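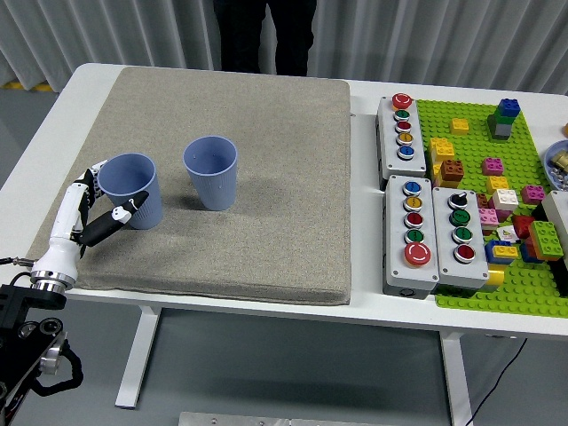 Gerd Gerlach's advice to anyone starting a hand project is to spend the first evening on the table and leave the hand switched off. He gives it to every newcomer at the Rundik shared workshop, and most of them ignore it, mount the hand, run a grip, and then go looking for somewhere to put the stop button.

Chapter 8
Setting Up a Bench for Grasping

In the last chapter you bolted the hand to the arm and checked that each finger opened and closed on command. The hand moved in free air, with nothing to touch. From this chapter on it will touch things, and the place where that happens needs some thought.

A grasping bench has three jobs. It holds the object in a known place. It gives a little when the hand comes down too far. And it keeps the controls where the person running the test can reach them without leaning across the arm. You can do all of this on an ordinary table.

8.1 The work surface

A bare tabletop is a poor surface for early tests. It is hard, so a fingertip that comes down 2 mm too low presses straight into it and the force goes back through the finger joint. It is also slippery, and a light cup will slide away from the first finger that reaches it before the others have closed.

A thick felt pad helps with both problems. The two light blue cups in the opening photograph stand on one, with a finger of the hand reaching low in front of the left cup. A finger often has to travel that close to the surface to get a good hold on a small object. Gray felt also shows up well against a white table and a colored cup, which will matter when we add a camera in Chapter 11.

Fix the pad down. Double-sided tape at the corners is enough. If the pad creeps during a session, every position you have saved will be wrong by the amount it crept, and you may lose an hour looking for the fault in your code.

8.2 The first object

Use plastic cups. They are cheap, they weigh very little, and a tapered cup is a fair test of a grip. Squeeze one too low and it tends to ride up through the fingers. Squeeze too hard and the wall buckles, so you can see the mistake without any sensor.

Buy a stack of the same cup. The exercises in this chapter call for 40 grasps, and a cup that has been crushed several times no longer behaves like a new one. Throw it out and take another.

Start with the cup upright and empty. Later you will set a second cup nearby and pick one without knocking the other. The distance between them is up to you. Begin wide and close the gap as your results improve.

8.3 Where the controls go

Push-button boxes belong on the table, to the side of the pad, outside the reach of the arm. Before you wire anything, sit or stand where you plan to work and put your hand on each box in turn. Move any box you have to stretch for.

The emergency stop gets its own rule. It must cut power to the arm by itself, through its own wiring, and must not depend on the program that is running. A red button that only sends a message to your software is a pause button. Section 8.6 gives the circuit.

If you are working in a shared space, mark the floor. Tape shows other people how close they may come, and it reminds you where the arm can swing when you step in to reset an object. Agree with the others on what the line means before the first powered test.

8.4 Cables

The hand needs power and data, and both have to travel the length of the arm. Leave a loop at each joint large enough for the full turn of that joint. Then move the arm slowly by hand, with the power off, through every position you expect to use. A cable that pulls tight at one end of the range will work its connector loose sooner or later.

8.5 Keeping a log

Write down every grasp, including the ones that fail. A paper notebook is fine. Each line should give the object, its position on the pad, the grip you used, and the result. Gerlach's own log from the Ludby hand opens on 2022-08-05 and stops at entry 2232, and he found the cause of a weak thumb in it by reading back through the failures for August.

A line might look like this:

Cup, upright, left side of pad. Three-finger grip, slow close. Lifted, slipped at top of lift.

Do not write "bad grip" or "worked OK." You will not know what you meant a week later.

Before you go on

Tape the pad to the table. Place the boxes and check your reach. Run the cables and move the arm through its range with the power off. When all of this is done, turn to Section 8.6 and wire the stop.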